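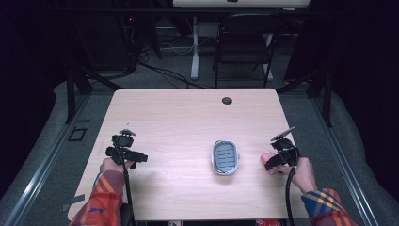 4 皂盒、皂渣与一块肥皂的下半辈子

图1 椭圆形皂盒，白色塑料边框，内嵌蓝灰色带槽格栅。

4.1 从“软了”说起

前一节讲的是人们怎么买肥皂，到这一节，肥皂已经拆了纸，放到水池边上了。我原先没打算给皂盒单独留一节，提纲里它只是“使用环境”底下的一个小项，跟毛巾架、漱口杯排在一起。后来重读日记，发现大家一写到肥皂，十次里有好几次写的都是它搁在哪儿、底下积没积水、早上拿起来是不是黏的。香味反倒写得少，去污力更少。既然材料自己往这边走，我就跟着走了。

先交代一下这部分用的材料，方法一节已经写过的就不重复了。参加日记的有26户，全部住在Lillutia，一半在老城靠港口那边，另一半在Grilgate，也就是坡上那片后来盖的公寓。日记一共收回324篇，长的能写满两页，短的只有一句“今天换了新的”。我和Agnese Šimkus每户去了3次，去的时候坐下来聊，看看水池，看看浴缸边，征得同意以后也翻翻水池底下的柜子。她负责港口那一片，我负责坡上，最后一轮我们换着去，这样至少能知道哪些话是人家对着我才说的。

“软了”是日记里最常见的一个词，而且几乎每家都有自己的说法。有人写“化了”，有人写“成鼻涕了”，有人写“没骨头了”，还有一位老太太写的是“它坐在汤里”。我很喜欢最后这个，后来访谈的时候老拿它当引子，一说“您家的肥皂坐在汤里吗”，对方马上就懂了，话匣子也就开了。Agnese提醒过我，这样问有诱导之嫌，她说得对，所以第三轮访谈我改回了提纲上那句干巴巴的“请您讲讲肥皂平时放在哪里”。两种问法得到的回答差得不多，只是用干巴巴那句的时候，大家会先把放的地方报一遍，过好一会儿才开始抱怨。

肥皂为什么会软，这在道理上没有什么神秘的。皂体吸水，表层膨胀，泡得久了就成了一层半透明的胶，手一抹就掉。甘油多的、压得松的、配方里软油比例高的，都更容易这样。这些是文献里的老话了，我不展开。我想谈的是，人们怎么对付这件事，以及对付的方式怎样反过来决定了一块肥皂能用多久、被谁用、最后去了哪里。

4.2 盒子的几种样子

按访谈里见到的，皂盒大致可以分成下面几类。分得不严，边界上的东西很多，读者不必太当真。

最常见的一类是带沥水层的两件套：外面一圈盒身，中间一块可以让水漏下去的格子。图1里的就属于这一大类的样子，椭圆，白边，中间蓝灰色的格栅上一排一排短短的平行槽。这类东西在坡上的公寓里特别普遍，几乎到了人们懒得提起的程度。我问“您的皂盒是什么样的”，对方说“就普通的”，再问普通的是什么样，才会比画出一个带格子的椭圆来。“普通”这个词在日记里也很有意思，后面4.4还会说到。

第二类是整块的陶瓷碟，港口那边多。碟底有几条凸起的棱，算是意思一下，水还是积在里面。用陶瓷碟的人对它的缺点心里有数，可是换掉的人很少。有一家的碟子磕掉了一块边，豁口正好朝着水池，于是水有了出路，主人说这是它一生中最好用的时期。

第三类是各种代用品：罐头盖子、花盆托、果酱瓶的铁盖、断成一截的梳子垫在底下，还有人用海绵。海绵这一派人数不多，但信念很坚定。他们的说法是，海绵把水吸走，吸下来的皂水还能顺手擦池子，一滴不糟蹋。反对派（往往就是同一家里的另一个人）则说，那块海绵摸起来像什么动物。两边在同一本日记里用不同颜色的笔吵过架，整理转写稿的时候我很为难，不知道该算一篇还是两篇，最后算了一篇。

第四类是没有容器。肥皂直接搁在池沿上、浴缸角上，或者挂在绳子上。绳子皂我以前只在旧照片里见过，到了Lillutia才知道还有人在用，是冲脚的那块，挂在后院水龙头旁边。它几乎从来不软，风一吹就干了。主人每年夏天换一块，冬天那块就由它挂着，裂成树皮那样的纹路也不管。

还有一种我拿不准该放在哪里，就是墙上自带的凹槽，老房子贴砖的时候一起做进去的。住户对它的感情很复杂。它不占地方，也不会丢，可是它略微往里倾，水就永远留在里头。好几家的凹槽里现在放的都是别的东西：发卡、一小瓶指甲油、孩子的塑料船。肥皂被请了出来，搁到旁边新买的盒子里去了。房子给肥皂预备了位置，人不愿意用，又不愿意让这个位置空着，这里面有点什么，我还没有想透。

4.3 倒水这件小事

带沥水层的盒子把问题往下挪了一层。水从格子漏下去，停在盒底，总归得有人倒。

谁来倒？我本来以为这会是一个关于家务分工的标准故事，写出来跟前人关于洗碗、倒垃圾的研究差不多。材料里确实有这样的故事。可倒皂水有一个地方跟倒垃圾不一样：它没有一个明确的“满了”。垃圾桶满了盖子合不上，皂盒底下的水满到什么程度算满，每个人有自己的线。有人看见一点浑水就难受，有人要等水漫过格子、重新碰到肥皂底面才会注意到。于是倒水的人总是那个线最低的人，而这个人往往并不觉得自己在干活，只觉得自己“手欠”。

坡上有一户，夫妻俩都写日记，分开写，互相不看（他们自己定的规矩，我们没有要求）。丈夫的本子里从头到尾没有提过盒底的水。妻子的本子里提了很多次，每次都很短：“倒了。”“又倒了。”“今天忘了倒，也没怎样。”第二次访谈的时候，我在厨房里当着两个人的面问起盒底，丈夫很认真地说，他们家的盒子设计得好，不积水。妻子没有作声，低头切她的柠檬蛋糕。那块蛋糕很好吃，我问了做法，写在田野笔记的背面，现在还没试过。

我在初稿里把这一段写成了“隐形劳动”的例子，审读的同事说太顺了，顺得让人起疑。我想了想，也觉得不能就这么下结论。第三轮换访的时候Agnese去了这一家，她带回来的话是，妻子觉得倒水是一天里少有的几秒钟安静，站在池边，什么也不想，把那一点白水沿着池壁倒下去，看它拉成一条线。“他要是抢着倒，我还不乐意呢。”这句话也不能全信，人对着访谈者总会把自己的日子说得圆一点，可是它至少让我把“隐形劳动”四个字从小标题里拿掉了。

港口那边倒水的节奏又不同。很多人家是早上洗完脸，拿手指把碟子抹一圈，皂渣抹到手心，再搓一遍手。这个动作快得我头几次都没看见。问他们在做什么，答“洗手啊”。清理盒子和洗手并成了一个动作，于是盒子从来不需要“清理”，他们的日记里也就没有这一项。如果只看文字，会以为港口的人家从来不管皂碟，坡上的人家成天在管。访谈在这里帮了大忙，我在方法一节说过日记法会漏掉手上的习惯，这是最清楚的一处。

说到漏掉，还有一样东西是文字和访谈都差点漏掉的，就是声音。两件套的盒子，格栅跟盒身之间有一点松，放肥皂的时候会“嗒”地响一下。有孩子的人家晚上很在意这个响动，有一位父亲干脆在格栅边上缠了一圈棉线。他自己没有写进日记，是他女儿告诉Agnese的，说“爸爸给肥皂穿了袜子”。

4.4 “普通的”肥皂与客人的肥皂

现在说说“普通”。在日记里，“普通的肥皂”跟价钱关系不大，跟牌子有一点关系，跟放在哪里关系最大。放在水池边盒子里的就是普通的，同一块要是还在柜子里包着纸，就还不是。有几家买的是Salell，镇上铺子里都能买到，淡黄色，味道有点像晒过的亚麻布（这是一位参加者的原话，我自己闻着更像铅笔）。Salell拆开以前可以送人，可以放在衣柜里熏衣服，拆开放进盒子以后就变成“那块肥皂”，连名字都不再提了。有一篇日记这样写：

“上午拆了一块Salell。下午肥皂掉到洗衣机后面去了，够不着。”

前一句它有名字，后一句就没有了，中间隔了不过几个小时。我在读书会上念过这两句，大家笑得很厉害，我觉得它比我后面的分析都说得清楚。

客人来的时候，事情会倒过来。港口的人家有待客用的皂，平时收着，客人到的前一晚摆出来，连碟子一起换。客皂通常是小块的，压成贝壳或者玫瑰的样子，几年也用不完一块，边角早就干得发白。客人大多也知道规矩，洗手的时候绕过那朵玫瑰，去用旁边那块旧的。主人看见了不高兴，可要是玫瑰真的被搓出了泡沫，主人也未必高兴。这种别扭在坡上很少见到，坡上的人家有客人来，最多把盒子刷一遍，格栅翻个面。

翻面这个动作值得多说一句。好些两件套的格栅，两面看着差不多，用久了，朝上的一面会被皂渣糊住槽口。翻过来，背面还是清爽的，看上去就像新的。有人承认自己来客人翻、平时不翻，背面专门留着见人。我问，那翻过去以后，糊住的那面朝下，水不是更漏不下去了吗？对方说，客人又不住下来。

有住下来的客人时，就要提到Kazlauskienė了。这是老城一家小旅馆，房间不多，老板娘从母亲手里接过来的，至今坚持给每个房间放整块的皂，不用按压瓶。我在那儿住了整个一月，一半是为了省钱（淡季便宜得很），一半是因为她那里有我在别处找不到的东西：大批没用完的肥皂。旅馆的客人住一两晚就走，留下一块只磨掉了字的皂。她不扔，也不可能再给下一位客人，就收在洗衣房的一只木箱里，攒够了，切碎，加水煮，煮成一锅稠的，拿来洗床单。

我到的时候，箱子里有将近300块。这个数字是老板娘给的，她记账，肥皂进箱也记，一笔一笔写在日历背面。这些皂几乎都还是硬的，有棱有角，几乎没有一块有过“坐在汤里”的经历，跟家里用的完全是两个样。家里的皂到了这个岁数已经扁了、弯了、中间透光了。旅馆的皂在最像样的时候就退了下来。老板娘说，她看着那箱东西心里不舒服，觉得自己在养一群什么也没干过的孩子。后来她又说，煮成一锅就好了，谁也看不出谁来。

4.5 皂头

每块肥皂到最后都会变成一片薄薄的东西，当地话里管它叫“耳朵”。我觉得这个叫法很传神，下面就跟着这么叫。

耳朵的麻烦在于它太小，格栅承不住。带槽的格子，槽再窄，耳朵泡软了也会往下陷，第二天早上就嵌在里头了，得用指甲或者牙签往外挑。陶瓷碟没有这个问题，但耳朵会贴在碟底，干了以后像一块釉。两类盒子的用户在这里的处境差不多一样难堪，处理的办法却分成了几路。

头一路是粘。把耳朵湿着按到新皂上，捏紧，放一晚上。做得好的，第二天就长成一块了，做得不好，洗到一半耳朵滑下来，滑进下水口。会粘的人对自己的手艺相当自豪。Grilgate有一位退休的制图员，对着我讲了很久怎样先在两块皂的接触面上用叉子划出交叉的线，跟粘陶土的道理一样，要有“牙”，要等两边都发黏了再合。他妻子在旁边说，他以前修过的那把椅子也是这么说的。椅子后来怎样，没有往下讲。

第二路是攒。攒在瓶子里，加热水，摇成一瓶浑浊的皂液；攒在旧丝袜里，扎起来，挂在龙头上；也有光攒不用的，一只玻璃罐子放在窗台上，各种颜色的耳朵一层一层，像河床的剖面。我问过罐子的主人打算拿它做什么，她说打算做一块大的。打算了多久？从大女儿上学的时候就打算了。大女儿现在自己也有孩子了。

第三路是扔。扔的人在访谈里往往压低声音，好像怕隔壁听见，或者一开口就先解释：太小了，真的太小了，拿都拿不起来。有一位年轻的租客在日记里连着好几天写同一片耳朵，先是“还能用”，再是“勉强能用”，然后是“不想用了但扔了不好”，再后来有一天写的是“不知道哪去了，松了一口气”。我猜是冲走了，也可能是同住的人替她做了决定，她没有去问。

还有一路，我想单独拿出来，就是传。传给另一个水池，另一种用途，另一个人。洗脸的皂瘦到一定程度，下放到厨房洗手，再瘦，到后院洗靴子。在这条线上，肥皂的地位一路往下走，容器也跟着变：浴室里是成套的盒子，厨房里是碟子，后院是砖头上的一个坑。有几户人家的三个地方正好能排成一条完整的线，我画过一张草图，本来想放进文章里，Agnese看了说像下水管道图，只好算了。

传给人的情况要微妙一些。祖母把自己的耳朵给孙子洗手，因为小手正好拿小皂，这是说得出口的理由，也的确合适。可是反过来，孙子的耳朵从来不会给祖母。新的、完整的、有字的那一块该由谁先用，各家有各家的默契，只有在默契被打破的时候才看得见。有一篇日记记的是一个少年未经允许拆了新皂，把商标上凸起来的字母洗没了，他母亲写道：“连一个字都没给我剩下。”她想要的是头一回摸到那些字的感觉，这个她没有直说，是我从前后几篇里读出来的，读错了由我负责。

4.6 换盒子

肥皂换得勤，盒子换得很慢。整个日记期间真正换掉皂盒的人家很少，而且多半都跟盒子坏没坏没有关系。

搬家是一个时机。有人搬家时什么都打包了，就把皂盒留在原来的浴室里，到了新家先用碗，用着用着又买了一只跟原来一模一样的。问为什么不带走，回答是“脏”。问为什么又买一样的，回答是“习惯了”。这两个回答放在一起，我觉得挺能说明问题：让人舍不得的是那个形状，手伸过去知道在哪儿、有多高、格子是什么手感，至于具体的那一只，沾了那么多年的皂渣，谁也不想拿在手里装箱。

吵架是另一个时机。海绵派的那一家，最后以买了一只带格栅的盒子收场，但是过了没几天，海绵又出现了，剪成椭圆形，垫在格栅上面。日记里两种颜色的笔都没有评论这件事。我第三次去的时候看到了，也没有问。

再有就是有人去世。这一类我只碰到过一回，参加者同意我写，但请我写得简单些，所以就简单写。她母亲用了大半辈子的一只陶瓷碟，她拿了回来，没有放肥皂，放在门口装钥匙。碟底那几条棱之间还有一点白色的东西，她不洗。钥匙拿出来的时候偶尔有一点味道。

相比之下，塑料盒子很少有人当遗物留着。我问过坡上的几户，如果有一天要把什么东西留给孩子，会不会想到皂盒，大家都觉得这个问题很怪，有一位反问我会不会。我当时答不会。回到旅馆以后想起来，我自己上大学时带去的那只盒子，盖子早就丢了，底下有一道被开水烫出来的弯，搬了几次家都跟着我，现在装的是回形针。所以我那句回答不太诚实，在此更正。

4.7 几点保留

这部分材料有几处薄弱，得说明白。

首先是水。Lillutia的水偏硬，皂渣本来就多，人们对“脏盒子”的敏感有一部分应该是水养出来的。换到软水的地方，也许大家根本不会为盒底写那么多字。我没有对照的地点，这一点只能搁着。

其次是季节。我们的走访集中在冷的月份，窗子关着，浴室潮，肥皂干得慢。老板娘告诉我，夏天你再来，就没人跟你抱怨这个了，夏天大家抱怨蚂蚁。蚂蚁跟肥皂有什么关系，她说有的，某些皂里有油，蚂蚁会来。我在文献里没有找到像样的支持，日记里倒有一户提过一次“皂上有蚂蚁，冲掉了”。先记在这里。

再次，参加日记的人多少都是愿意写字的人，也是家里还在用整块皂的人。镇上当然有许多人家早就换成了按压瓶，他们的故事在本文里基本缺席，除了偶尔作为“我姐姐家”出现。用皂的人谈起用瓶的人，口气里有一点优越，也有一点羡慕：瓶子不会软，不用倒水，没有耳朵。按压瓶的用户怎么看回来，需要另做一轮访谈才知道。Agnese已经在准备提纲了，据她说，头一个问题就是瓶底剩的那一截怎么办。

最后是我自己的毛病。写这一节的时候，我家的皂盒就在隔壁，每写一段我都会过去看一眼，看完顺手把水倒掉。以前我的线很高，水漫到格子才会管，现在一点浑水都忍不了。这个变化对解读材料有没有影响，我自己说不准，家里人的意见是有，而且不光影响了材料。下一节转到洗衣皂，用的还是同一批日记，编码表略有改动，见附录。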